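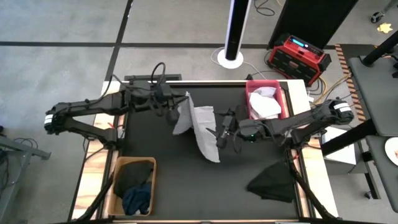
A gray cloth on the folding table, with more cloths waiting in the two bins.

Why does a cloth get wrinkles, and how does folding help?

Take a cloth and drop it on a table. What shape does it make? Pick it up and drop it again. Now it has a different shape! You can do this 30 times and you will never get the same heap twice. A wooden block is always a block, but a cloth can be a hill, a rope, a tent or a ball.

The gray cloth in the picture has a pointed peak at the top, where it is pinched. When you hold a cloth by one place, everything else must hang down from there. The point you hold becomes the top of a little mountain, and the rest falls into flaps and strips. That is why it is so hard to see, in a hanging cloth, where the corners went.

What is a cloth made of?

Most cloths are made of threads, and the threads are made of very thin fibers. In a woven cloth, some threads go up and down and the other threads go across, over and under, over and under. If you have a magnifying glass, look at a kitchen towel and you may see it.

A thread bends easily, so the cloth bends easily too. But when a thread stays bent for a long time, with other cloths pressing on it, it begins to keep the bend. This we call a wrinkle, or a crease. Cotton and linen wrinkle quickly. Wool is more springy and goes back to its shape better.

Water makes it stronger. In wet cotton the fibers can move a little, and when they dry they stay where they are. So if a shirt dries in a ball, it will remember the ball. If it dries flat, it will remember flat. An iron uses the same idea, with heat and steam, to make the cloth forget its wrinkles.

Why do we fold?

A folded cloth also has creases, but they are straight and they are in places we have chosen. The cloth lies flat between them. There is also the question of space. Crumpled cloths, like the white ones in the pinkish-red bin, have a lot of air between them. When you fold the cloths, you push most of this air out, and many more of them fit on the same shelf.

At the Saltby laundry room, where I help the young visitors in August, we play a game with a shoe box. First the children put in cloths without folding, until the lid does not close. Five cloths is the usual result. Then they fold them all and try again, and the record is 11 in the same box. I was surprised myself the first time.

How to find the corners

A square cloth has four corners, but in a heap they like to hide. My grandmother taught me to do it like this:

Pick up the cloth anywhere and look for an edge. The edge often has a hem, and you can feel it with your fingers because it is thicker.

Let the edge slide between your thumb and finger. Go slowly. Sooner or later you arrive at a corner -- stop there and hold it.

With your other hand, start at the same corner and slide along the edge again to the next one.

Now you hold two corners that are neighbors. Lift the cloth, give it one good shake, and lay it on the table.

Smooth it with your flat hand from the middle to the outside. Then bring two corners over to the other two, and turn it and fold once more. You have now four layers.

How many layers do you get if you fold again? Try to guess before you look.

Light and dark

Before folding, it is nice to sort. In the picture, the bin at the near left has a charcoal cloth and a navy blue one. Can you find the small white scrap under the blue? Dark colors that are close to each other are difficult to tell apart, so take them to the window if you are not sure. The same is true for the table. A black cloth on a black table is almost invisible, and it is easy to forget it there.

Words to know

Fiber: a very thin hair-like piece, from which thread is made.
Hem: an edge that is turned over and sewn.
Crease: a line that stays in the cloth after it was bent.

Try at home

Make two handkerchiefs wet. Roll one into a ball and lay the other flat on a rack. Wait until both are dry -- the ball can take a whole day longer. Open it and compare. Which one would you like to fold?

Written by Raimo Koskela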